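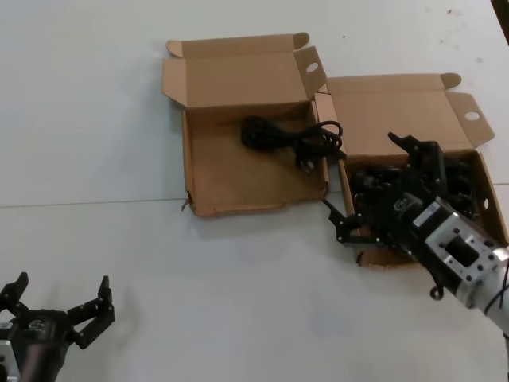 Two-arm build, cable trials at the long table.

Members who come in of an evening will have noticed that the long table at the back is taken up most nights. The two-arm build has reached the stage where it can be given work to do, and the work it has been given is cables. Emmett Ostrowski asked for a note on how it is going, so this covers the period up to the end of June.

The arms went together over the winter. The elbow joints on the right arm were rebuilt twice, first for a slipping belt and then because the replacement pulley had been bored off centre. The left arm gave much less trouble. Both now carry the same kind of jointed black fingers, driven by small motors in the body of the gripper, and both bolt on through a metal plate. The plates were drilled on the pillar drill here, and the spare one is in the drawer marked Vustedura along with the drawings. Please leave it there.

Control runs on the old desktop machine under the bench. Valentyna Panasiuk wrote most of the software, which is called Primix in the shared folder, and there is a start-up sheet taped inside the cupboard door. If you want to run the arms you need to have done the short induction first. It takes 40 minutes and Lyle Boateng will do it most evenings after seven.

The trial itself is simple to describe. Two cardboard boxes are put side by side on the white table with their lids back. Cables go in one, and the job is to get them into the other, one at a time, without dragging the box along or pulling the whole lot out in a heap. The boxes are ordinary mailing boxes with folding lids. We have not fixed them down. Anyone using a machine like this at home would have boxes that slide, so we want it to cope with that.

Cables turned out to be a harder choice than blocks or tins, which is what we practised on in the spring. A block stays the shape it was when you looked at it. A cable changes as soon as you touch it, and a power lead with an adapter on the end has a heavy part and a floppy part that want to go different ways. The software picks a point to grip from the camera view, and on a black cable lying over other black cables it often picks badly. Coiled leads are much easier than loose ones. If the coil is tied, the arm can usually treat it as one lump.

The best run so far moved 8 leads out of 9, with the last one left in the box because it had caught under a flap. The worst runs stop early, normally when the fingers close on two cables together and the force limit trips. When that happens the arm holds still and waits for someone to press the green key. It does not let go by itself. Please don't pull the cable out of the fingers, as this has already stripped one of the small screws. Press the key, wait for the fingers to open, and then lift the cable clear.

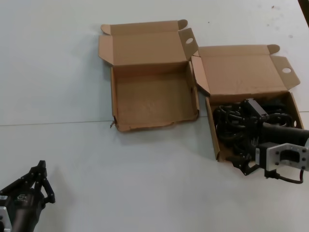
Rozália Jakab wrote in after the last workshop evening to ask why we don't put a lighter mat in the bottom of the boxes and some coloured tape on the leads, as she thinks we are spending our time on a seeing problem and calling it a gripping problem. She would also like to see the fingertips covered in something softer, having tried bicycle inner tube on a gripper of her own and found that it held thin flex far better than bare plastic did.

The tape has been discussed. It would help the score, but none of us tapes our leads at home and we would sooner leave it until other things have been tried. The inner tube is a good idea and will be tested next month on one finger of the right gripper. If anyone has an old tube, a road bike size for preference, there is a tray for it by the door. Rozália has offered to cut the pieces.

Several other changes are planned. The camera mount has a small amount of play in it, enough to shift the picture when the arms speed up, and Emmett is making a stiffer one from flat bar. The cable run on the right arm needs tidying as well. At present there is a loop which hangs low when the arm reaches across, and it ought to be clipped back before it catches on something. Valentyna is working on the grip choice, so that the software prefers a plug or an adapter if it can find one. She expects to have a first version in the shared folder before the summer break.

We would also like to give the left arm more to do. Most of the trials have used the right arm alone, with the left parked over its own side of the table. The plan is for the left to hold the edge of a box while the right lifts, which is what most people do with a box without thinking about it. That needs both arms to work closer together than we have allowed so far. The software keeps a gap between them and will stop if they cross it. Lyle wants that gap left alone until the new mount is on, and he has the final say on safety.

A few requests for people sharing the room. Leave the table legs where they are, as the feet are lined up with marks on the floor and moving them means doing the camera set-up again. The top is in two panels, so please don't lean on the join. Keep drinks on the window bench. The supply for the arms is on the red switch by the Achterberg lathe and should be off unless someone who has done the induction is at the table.

Esperanza Escobedo is keeping the log of runs. It is a paper book on the shelf over the desktop machine, and if you run a trial you should put down the time you started, which software version was loaded, and how it ended. Failed runs are wanted as much as good ones. Old leads and adapters are still welcome too, whatever the plug, provided the insulation is sound. Jornport members can bring theirs across on the shared evening and leave them in the crate under the stairs.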